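Skarley Board Games Library - Frequently Asked Questions
Last updated Monday, June 8, 2026
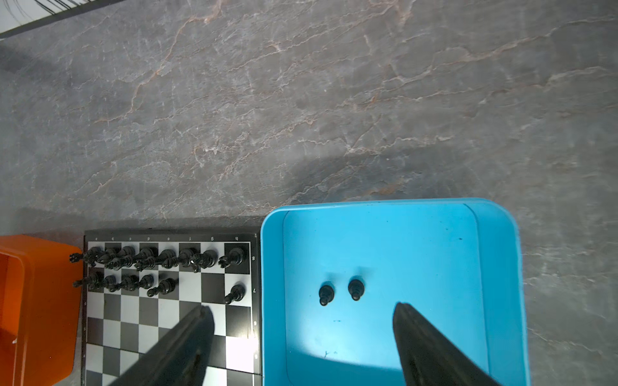
Chessboard, with an orange bin on one side and a blue tray on the other.

Joining

Do I have to join to borrow a game?
Yes. Membership costs £22 a year per household, and a household is whoever you say it is, within reason. One member tried to register a five-a-side team. They now have separate cards and, we hear, a shared grudge over a game of Risk.

Can I try it before paying?
Come along to any open evening and play whatever is on the shelves for nothing. You only need a card to take something home.

Where are you?
Upstairs at the old Pacheco building in Skarley, above the shop that sells blinds. The door is to the left of the shop window. If you find yourself being shown a roller blind you have gone in the wrong one, though they are very nice about it and several of us now own blinds.

Is there a lift?
There is, at the back, reached from the car park. It is slow and makes a noise on the way up. The noise is normal and has been looked at. Ring the bell by the back door and someone will come down and let you in.

Are children allowed?
Children are welcome until 8 pm with an adult who is awake. After that it is over-sixteens only, mostly for the sake of the people playing long games about railways.

Borrowing

How many games can I have at once?
Two. Expansions count as part of the game they belong to, so a box and its three add-ons is one loan. Please don't argue that chess is an expansion of draughts. It has been tried.

How long can I keep them?
Three weeks. You can renew once by email unless another member has asked for it, in which case we'll write to you, politely the first time.

What happens if I'm late?
We charge 70p a week per game. It has never made us rich, but it does seem to jog the memory. If you've been ill or moved house or had a baby, tell us and we'll forget about it.

Can I reserve something?
Yes, on the online list or on the clipboard at the desk. The clipboard wins if the two disagree. We know this is the wrong way round.

Why is the game I want always out?
It is probably Vonmont. Everyone wants Vonmont. We have 5 copies and could lend out more, but it takes up the shelf space of a small suitcase and only gets asked for between October and Easter. In the summer you can have as many copies as your card allows, and you may find out why other people brought it back early.

Can you post games to me?
No. We did look into it. The cost of sending one large box full of cardboard tokens was more than a second-hand copy of the same box full of cardboard tokens.

Missing and broken bits

A piece was missing when I opened the box. Will I be blamed?
Not if you tell us within a couple of days. There is a contents card inside each lid. Check the box against it before you play, and if something is short, write it on the card in pencil and drop us a line.

We lost a piece. What now?
Look under the sofa. Then look under the sofa again with a torch, then inside the hoover, then inside the dog if that can be done kindly. If it's still gone, bring the game back with a note. We keep a large tin of spare dice, cubes, counters and pawns and can usually fix things for nothing. For a piece we can't match we'll ask you for whatever the replacement costs.

Can I just put in something similar and say nothing?
People do. This is how our best set of draughts came to include a mint. Please say something.

The box has split at the corners. Should I tape it?
Please leave it to us. Brown parcel tape takes the printing with it when it comes off, and clear sticky tape goes yellow and lets go in a year or so. We use linen tape on the inside and press it overnight under the encyclopaedias, this being the last paid work the encyclopaedias have had.

Something got spilt.
Cards first: spread them out flat, blot them with kitchen roll and leave them be. Don't put them on a radiator, as they curl and then everyone can tell which one is the king. Boards should be dried open with something heavy on them. Then own up. Tea is forgiven more easily than red wine, and curry has its own page in the ledger.

Playing here

When are you open?
Wednesday evenings from 6.30 to 10, and Saturday mornings from 10 to 1. We shut for the last two weeks of August.

Do I need to bring someone to play with?
No. Stand near the desk looking undecided and you'll be given a seat in minutes. If you would like to be left alone to read rulebooks, the chair by the window is understood to be for that.

Who explains the rules?
Anyone with a green badge. They have promised to get it done in ten minutes. If they begin a sentence with "so the clever thing about this is", you are allowed to start without them.

Is there a chess night?
There's chess every week, at the far end where it's quieter, and all standards are welcome. We have clocks but you don't have to use them. Beginners are usually paired with somebody patient. If you'd rather have proper league matches, the county association can point you to a club that takes scoresheets seriously.

Do you sell food?
Tea, coffee, squash and whatever biscuits are left. You can bring your own food so long as it isn't greasy. Crisps are greasy. We have had this talk at length, and it went to a vote, and crisps lost.

Can I play for money?
No.

Giving us games

Will you take my old games?
Quite likely, but please ask first. We nearly always say yes to anything complete and made in the last twenty years or so, and to older wooden sets in decent shape. We nearly always say no to quiz games with a year on the lid. Questions about who is currently top of the charts haven't aged well, and nor have the charts.

Do you want Monopoly?
We have Monopoly.

A different Monopoly?
We have that one too.

What about jigsaws?
Only if you have done the jigsaw yourself and can swear to it. We keep a small shelf by the door, swap one for one, no card needed. Write the date on a slip and leave it in the box so the next person knows it was all there in, say, June.

What do you do with games you can't lend?
They get taken apart for spares, and the rest is sold by the bag at our summer table sale. A bag of odd bits is 50p and there's no telling what you'll get. Teachers love them.

The online list

How do I log in?
Your card number is your user name. The first time, click "forgotten password", even though you haven't got one to forget.

What is Ara?
Ara is the program that runs our list. It was chosen for being free and it has never let us forget it. It can't cope with apostrophes, so some games are filed under slightly odd names. If you can't find a title, try it without the "The", and then try it with.

It says my game is overdue but I brought it back.
Did you leave it on the returns trolley? Things on the trolley are not checked in until somebody checks them in, which may be the next session. Leave it a week, and if it's still grumbling at you, email us. You won't be charged for our trolley.

Can I see what I've borrowed before?
Under "History". It goes back to when you joined and can't be cleared, so yes, your family will be able to see that you had the pirate one out four times.

Anything else

Can I hire the room for a birthday?
Not at present. We only have it for our own sessions.

Can I help out?
Please do. Saturday mornings are the hardest to cover. You'd be checking boxes in, which is mainly counting small cubes, and you get first go at anything new.

I have a question that isn't here.
Use the form on the Contact page. We answer on Wednesdays and Saturdays, between games.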